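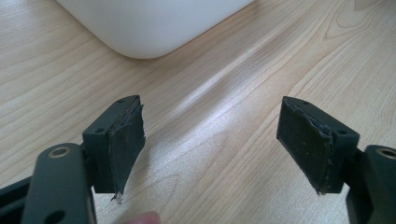 El escritorio, con el reflejo cruzando la veta y un objeto blanco redondeado al fondo.

¿Cómo quito el brillo desigual de un escritorio de madera clara?

Tengo un escritorio de madera color miel, con la veta muy marcada, y según le da la luz sale una banda brillante en diagonal que casi no deja ver el dibujo. En otras zonas lo veo más apagado. Lo compré de segunda mano en Plala hace 4 meses y el vendedor no supo decirme qué acabado lleva. Desde entonces lo limpio con un paño y un producto de muebles de la marca Savilico, de los que llevan cera.

No sé si la banda es solo el reflejo de la ventana o si he ido dejando una capa de cera. Me molesta sobre todo a las cuatro de la tarde, cuando trabajo con papeles. ¿Hay que lijar? ¿Se puede arreglar sin desmontar nada? El tablero está fijo a la pared y sacarlo es un lío.

Nahom Woldegiorgis

carpinchera
No lijes todavía. Primero averigua si es luz o es cera. Baja la persiana y pon una lámpara en el otro extremo de la mesa. Si la banda cambia de sitio y se ve igual de limpia, es reflejo. Si hay zonas que brillan más que otras con cualquier luz, y al pasar la uña queda una raya blanquecina, tienes cera acumulada.

Para la cera: un trapo de algodón apenas humedecido con aguarrás mineral, siempre en el sentido de la veta, y cambias de cara del trapo en cuanto se ensucie. Prueba antes en una esquina que no se vea y espera a que seque. Ventana abierta, y los trapos los extiendes fuera hasta que sequen, no los tires hechos una bola. Quita todo lo que tengas encima, también eso blanco que parece de plástico, y no la vuelvas a poner hasta el día siguiente. Los plásticos apoyados mucho tiempo sobre un acabado recién limpiado a veces dejan marca.

Si después de eso sigue brillando demasiado y el acabado es barniz, puedes matarlo a mano con una esponja abrasiva muy fina. Yo usé una de grano 800 en una mesa parecida y me bastó con dos pasadas suaves. La de 3000 es para pulir, te va a dejar más brillo del que tienes. Y si el tablero es chapado ve con mucho cuidado, que la chapa se traspasa enseguida y eso ya no tiene arreglo fácil.

tito_bricos
Lija y barniz mate, en una tarde lo tienes. El Jutska va bien, me costó 25 euros el bote.

Nahom Woldegiorgis
Gracias. He hecho lo de la lámpara y la banda se mueve con la luz, así que la mayor parte es reflejo. En la esquina de la derecha sí se marca la uña, ahí probaré con el aguarrás. De lijar me olvido de momento.

wolde_taller
Añado una cosa a lo de carpinchera. Si lo que te molesta es el reflejo, gira la zona de trabajo o pon un estor claro. También vale un vade de fieltro o de corcho donde pones los papeles - mejor que uno de vinilo, que se pega al barniz con el calor. Y para el día a día deja el producto con cera. Paño de microfibra casi seco y, si hay una mancha, una gota de jabón neutro en agua y secar enseguida.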